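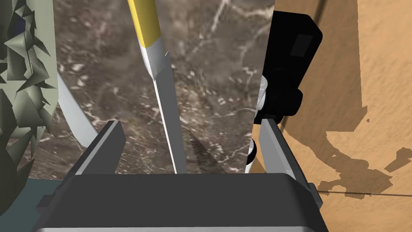
Household manipulation (automation)

Household manipulation is the branch of robotics concerned with handling ordinary objects in homes and small workplaces: clearing tables, sorting utensils, loading racks, folding cloth. It is distinguished from industrial manipulation, in which the part, its position and its orientation are normally fixed in advance by a jig or feeder.

Status

Single chores can be performed by machine under favorable conditions. General performance across rooms, objects and lighting has not been reached. Floor cleaning is the main exception and involves almost no grasping.

Utensils

Kitchen tools are treated as a separate class in most test sets. A knife is long, thin and unevenly weighted, and only one end of it should be held. Parallel-jaw grippers close on the handle along a short contact line, so the tool tends to rotate about the grip when lifted. Saavedra and Kozma divide utensil tasks into approach, closure, transport and release, and score each stage separately. Under this scheme a run that drops the tool at the rack still receives credit for the first two stages.

Clutter raises the difficulty. Where two blades lie close together, the fingers need clearance on both sides of the target, and a depth sensor may merge the blades into one shape. Glossy stone counters add false returns.

Simulation

Most training is done in rendered rooms, where surfaces, objects and light can be changed between runs. The Plendby suite contains 835 objects and 60 room layouts. Its successor, Zutley, added soft items in February and is the first of the two to model cloth contact.
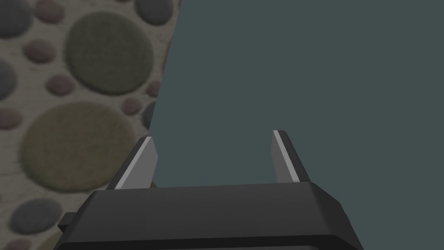
Table edges are a standard test condition in both suites. A policy trained only on centered objects often stops short of the edge or continues past it. Patterned floors cause a related fault, in which marks on the floor are proposed as grasp targets. Durán attributes this to training sets with plain flooring.

Transfer to hardware remains partial. In the Janero trials, a policy was run for 243 attempts on a physical arm after training in simulation only. Failures were concentrated in closure and release. Ó Gríofa has argued that friction values for the finger pads were set too high in the simulator.

Shop-floor chores

Bin tending, wiping down and tool return are closer to routine use, as the tool set is known and shadow boards fix the storage positions. The Ruawai cell returns hand tools to a board of 40 positions and calls an operator after two failed grasps.

See also: Bin picking; Grasp planning; Parallel-jaw gripper

Last edited October 12, 2025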